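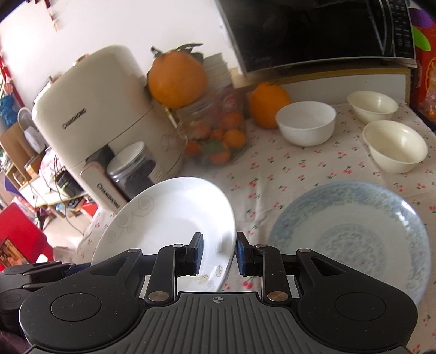

Boxing: Rules and Officiating
Handout 4: Scoring a round

Read this before the practical session on 3rd May. Bring a pen and a blank scorecard. Phones stay in the lockers while you are scoring.

The ten-point system

Each round is scored on its own. The winner of the round gets 10 points and the other boxer gets 9 or fewer. A close round and a clear round are usually both 10-9, and new judges find this hard to accept. You can't save up a feeling from round two and spend it in round five.

One knockdown normally makes the round 10-8. If the boxer who was down wins the rest of the round clearly, 10-9 is allowed, but be ready to explain it. A point deducted by the referee comes off after you have scored the round, so a boxer who wins it 10-9 and loses a point ends up level at 9-9.

What counts

Clean punches to the front or side of the head and to the body, landed with the knuckle part of the glove. Punches on the arms and gloves don't score. Ring control and defense matter when the punching is even. Coming forward is worth nothing by itself if the boxer is walking onto jabs.

Crowd noise

Halldóra Holst had trainees score the same recorded bout twice at the Revby gym, once with sound and once without. There were 32 scorecards in each set. In round six, the home boxer threw a lot of punches into a high guard and 810 people cheered every one of them. Most of the cards with sound gave him the round. Most of the silent ones didn't.

Worked round

Hedegaard v. Ketilsson, Kadley Hall, round three. Hedegaard jabs well for two minutes and Ketilsson lands little. With 4 seconds left Ketilsson scores a knockdown with a left hook. Hedegaard is up at the bell. Two judges had it 10-8 Ketilsson and one had it 10-9 Ketilsson. Write down which you would give and why, in two or three lines.

For next time

Score all six rounds of the Rarnstead bout on the course page. Fill in each round before you watch the next one, and don't go back and change it. Hand the card to Bergþóra Þorgeirsson at the desk.

Reading: Course pack, section 2, fouls and deductions.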